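Keeping a work table clear

Two things earn a place on top of a work table between jobs: paper for notes and something to hold the pens. Everything else can go in a basket on the floor, within reach of your chair.
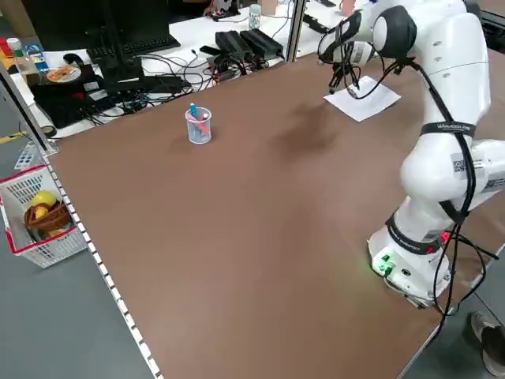
A reader wrote in to say that her pens never stay in the cup for longer than a morning, and that she now keeps only two in it, in different colours, so a missing one is noticed at once. We have tried the same and it works well.

Choosing a cup
A clear plastic cup is fine. You can see what is in it, and it rinses clean under the tap. Light cups tip over if the pens are long, so drop a few coins or a flat pebble in the bottom. Stand it well back from where your elbows go.

Paper
Keep one sheet out and the rest in a drawer. A stack of 5 gets used as a coaster. Turn the sheet over when the first side is full, then start a new one.

The floor basket
Baskets with open sides let dust fall through and are easy to wipe. Ours is a Tenda, bought in August, and the handles have held up. Empty it once every six weeks or so — small things sink to the bottom and stay there. Smaller baskets can go inside it to keep odds and ends together. Take out any fresh fruit the same evening.

Wiping down
Brown tops hide coffee rings but show dust and crumbs. Use a damp cloth with a drop of washing-up liquid, then a dry one. For pen marks, try a little surgical spirit on cotton wool, and test it on the underside first. Do not use scouring powder.

Next page: Labelling drawers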